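Working notes for the Preltine supply room: what is kept where, how it gets put back, and how the inventory file in this folder is laid out. Started by Ermira Berisha, now kept up by Ermira and Areti Economou.

Last full revision: Thursday, April 11, 2024

# Preltine room inventory

## What is in this folder

- `items.csv` — one row per kind of item, not per piece
- `places.csv` — the list of storage places and their short codes
- `keys.csv` — key numbers and the compartment each one opens
- `moves.csv` — a log of things that changed place
- `README.md` — this file

The files are plain CSV, UTF-8, comma separated. Open them in any spreadsheet program, but save back to CSV. Someone saved `places.csv` as a workbook in December and the codes with leading zeros lost their zeros. They have been typed back in by hand.

## Scope

The inventory covers the metal cabinets, the open shelving and the tables. It does not cover personal bags, food brought in for the day, or anything that belongs to the building. The Economou delivery shelf in the corridor is listed in `places.csv` so that the codes don't clash, but its contents are not tracked.

There are 45 rows in `items.csv` at the moment. Cables take up more of those rows than anything else.

## Fields in items.csv

| Field | Meaning |
|---|---|
| `item_id` | Four digits, never reused |
| `name` | Everyday name, lower case |
| `place` | Code from `places.csv` |
| `amount` | `few`, `enough` or `low` |
| `locked` | `y` or `n` |
| `note` | Free text, short |

We used to keep exact numbers in `amount`. They were wrong within a week, so the field now holds one of three words. If you take the last of something, change it to `low` and leave a note for Areti.

`name` should be what a person would say out loud: "water bottle", "extension cord", "glass jar". Don't put the brand in the name. If the brand matters for reordering, it goes in `note`.

## Place codes

- `C` — metal cabinets. `C01` is the leftmost compartment, then left to right.
- `S` — open shelving. The second part is the shelf, counted from the floor up.
- `T` — tables. No second part; a table is a table.
- `F` — floor. Meant for pallets and things too heavy to lift.
- `X` — out of the room.

`F` is not a place to leave small things. If an item has been logged as `F` for 12 days and it isn't a pallet or a crate, whoever finds it should move it to a shelf and add a line to `moves.csv`.

## Cabinets and keys

The cabinets are for things that should stay clean or that people borrow without asking. Drinks and jars go in the compartments near the tables. Tools go at the far end.

Keys stay in their locks during working hours. At the end of the day they come out and go on the hook board, in number order. `keys.csv` has 15 rows, including two spares. The number stamped on the key does not match the compartment number, so look it up before trying locks one by one. Forcing a key in the wrong lock is how we ended up replacing the one on `C04`.

Swing a door all the way open before reaching in, and close it when you are done. A half-open door is easy to walk into when you are carrying something.

Put a bottle back with the label facing out. Opened bottles should have a name on them. An opened bottle with no name gets emptied on Friday and the bottle goes to recycling.

## Tables

The tables are for things in use that day. Bottles and small containers may stay out overnight if they are closed and set toward the back. Paper should not stay out at all.

The large water jug is logged under `T`. When it is empty, rinse it and refill it; please don't leave it on the floor. Chairs go back under the table with the wheels clear of any cord.

## Shelving and cables

Coil a cable before it goes on a shelf. A loose coil with one tie is fine. Tight coils look neater, but the ends crack — we have thrown away enough chargers to be sure of this.

Adapters stay attached to the cable they came with. If one turns up alone, put it in the tray on `S02` and log it with the note `no cable`. Anything still there after a month can be used for whatever fits.

Cords that run along the floor should follow an edge, either the wall or a pallet, and never cross the walkway. The walkway in front of the cabinets is kept at 900 mm clear so both doors of a cabinet can be open and a person can still get past. The pallet must sit outside that line. It has a habit of creeping back toward the doors after each delivery, so check it when you sweep.

## Logging a move

Add one line to the bottom of `moves.csv`:

```
date,item_id,from,to,who
```

Use initials for `who`. If you don't know where the item was before, write `?` in `from`. Then change the `place` field in `items.csv`. Both files need the change, and the second one is the one people forget.

Swaps count as two moves.

## Known problems

- Several shelf items share the name "white cable". Length should be in the note, and for most of them it is missing.
- `C07` and `C08` were swapped when the cabinets were moved. Rows older than the move may point to the wrong one.
- The Janedano boxes are logged as one item although they hold mixed parts. Ermira wants to split them. It has not been started.
- Containers filled from a bigger bottle don't always carry a label. Do not guess the contents. Put the container on the table, write "unknown" on tape, and tell Areti.

## Reuse

The Reltetti room has asked for a copy of the layout. They are welcome to take the field list and the place codes as they are, but should start their own `item_id` range at 5000 so the two lists can be joined later. 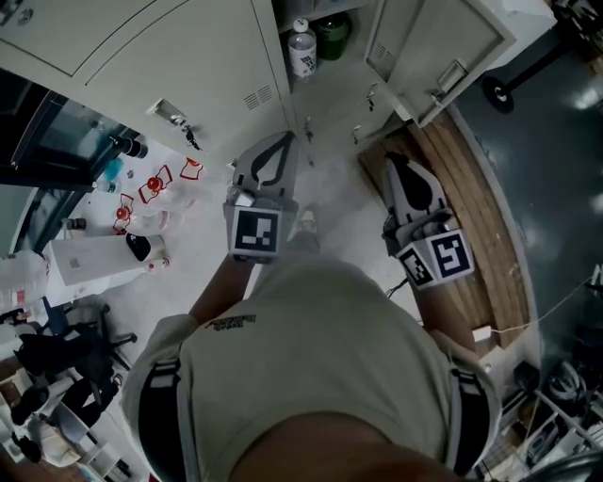

Corrections can go straight into the files. For a change to the codes or the field names, ask Ermira first, as the printed labels on the doors have to be changed along with them.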